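About Maeng Robotics

We started Maeng because a few of us had spent years building robots that did very well on the day of the demo and rather badly the week after. Somebody would move the table a hand's width to the left, or swap one cup for another, and off we'd go, back to the keyboard for another long evening. We wanted to find a way of teaching that would hold up when life got a little untidy, and we have been stubbornly at it ever since.

The method we've settled on is called Drillenska, and it grew out of a plain idea about practice. A person guides a two-armed robot through a whole chore, start to finish, and then goes back and drills the fiddly parts on their own — the reach, the grip, the handover, the letting go. Most recordings in our field are kept at full length and weighted evenly. We cut ours at the moments of contact and give those short pieces extra time in training, then stitch everything back together so the robot still learns what the whole job is for.

Our largest study so far used 2,660 of these short drills taken from 371 full demonstrations, spread over 10 household chores. Robots trained this way needed almost half as many full demonstrations to reach the same success rate as our older approach, and they recovered better after a fumble. We were delighted with that! We should add that four of the chores gained very little, mostly the ones with cloth in them, and we are still scratching our heads over those.

Tidying and fetching have become our favorite testing ground. Open shelves ask a lot of a robot, with all those edges to bump into, and having one hand keep hold of a basket while the other moves something round and easy to drop is harder than it sounds.
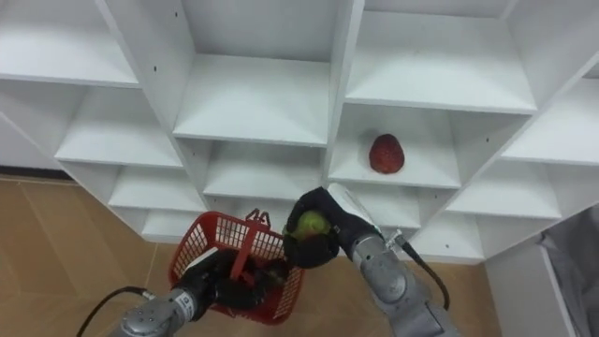

Our partners at Medisard helped us write the scoring rules we use, and the training software, Zomitz, is free for any school or lab that would like to try it. We update it every September, with notes on what changed and what we broke along the way. If you teach, or tinker, or simply have a chore you think would stump us, please write. We read every letter, and we do love a hard one.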